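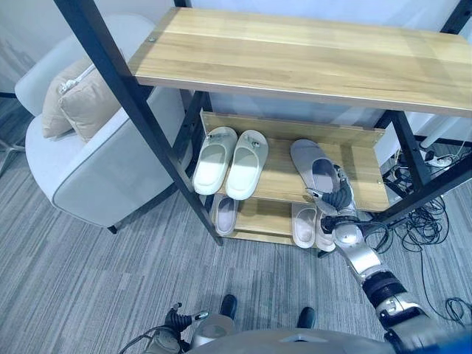
搜索本站 输入关键词

整理鞋架:四月采集小结

阅读时间:3分钟

Filtska 项目的家居采集进入第二阶段,这个月只做一类任务:把拖鞋在鞋架上摆好。前一阶段做的是叠毛巾和收杯子,数据已经交给 Kernenport 训练,反馈是抓取软而有厚底的物件时样本不够,所以这次换成了拖鞋。

任务写得很短。操作员遥控机器人,从鞋架上拿起一只拖鞋,调整方向,放回层板,松手,手臂退开。一条示范最长不超过80秒,超时就停,不补录后半段。每个时段录18条,上午一个时段,下午一个时段,中间换人。

鞋子的起始位置由操作员随手打乱,同一种摆法不连续用两次。白色的和灰色的都要轮到,左右手也都要录。上个月有一批数据几乎全是右手,训练组退了回来,这个月请大家开录前先看一眼任务单上的手别。
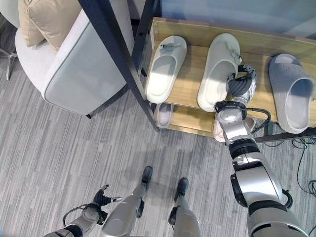
抓取位置目前不作硬性规定。可以捏住鞋面的宽带,也可以从鞋口一侧下手。负责现场的 Teguh Wuisan 试过统一成一种抓法,录起来快一些,但模型碰到歪着放的鞋就不知道从哪里接近,后来取消了这条要求。现在只要求一点:手指碰到鞋以后不要在原地反复张合,拿不稳就松开,退到起点重新来。

失败的示范也要保留。鞋掉到地上、卡在后挡板上、放歪了没有修正,都照常存盘,在标注栏里选“未完成”,再写一句原因。请不要只写“失败”两个字,标注组看不出是哪一步出的问题。前两个时段里有6条就是这样写的,已经请当班的人补上。

标注由 Majimbun 的同事做,每条分成接近、抓取、移动、放下四段。下层的鞋容易被上层板挡住,分段时以手腕的动作为准,看不清就标“遮挡”,不要猜。

手部的备件由 Bulteck 供应,下一批到货前手指外套只剩25个。每个时段结束后检查一次,有裂口再换,换下来的放进工具柜第二格。

下个月打算加入运动鞋和带扣的凉鞋,层板的高度也会调。想报名做操作员的,请在月底前把可以来的时段发给 Teguh,没用过遥控设备的要先练习半天。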